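Hi! I'm Conall Hanrahan, and this folder holds my sourdough notes, the whole messy pile of them. I've been scribbling down every loaf since a friend handed me a jar of starter, and my notebook was falling apart, so into a spreadsheet it all went.

## What's in it

- `loaves.csv` has 608 rows, one per bake
- `starters.csv` covers my two starters, Wudeck (rye, cranky) and Nastside (white, very cheerful)
- `notes.txt` is me grumbling about crumb

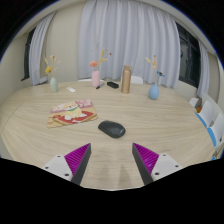

*Light wood-grain tabletop.*

## Things to know before you use it

Rise times are in minutes, and room temperature is whatever the kitchen thermometer said when I remembered to look. I forgot for 97 of the loaves, so those cells are blank (please don't read them as zero!). Everything marked `Segers` used flour from the Segers mill, which I love but which drinks water like crazy, so add a splash more than you think.

The `score` column is pure opinion. My kids vote too, and they'd give a ten to anything with butter on it, so I kept their numbers in `score_kids`. January looks awful across the board. Cold house, sleepy starter, and I was too stubborn to wait it out.

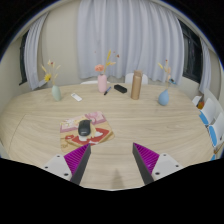
*Table with rounded edges, pale wood.*

## Still to do

- Type up the Dadwood bakes (that's the cast-iron pot I switched to, and wow, the crust!)
- Fix the two rows where I typed salt in the water column
- Decide if pizza dough counts

Use any of it however you like, and if you bake something good, send me your numbers!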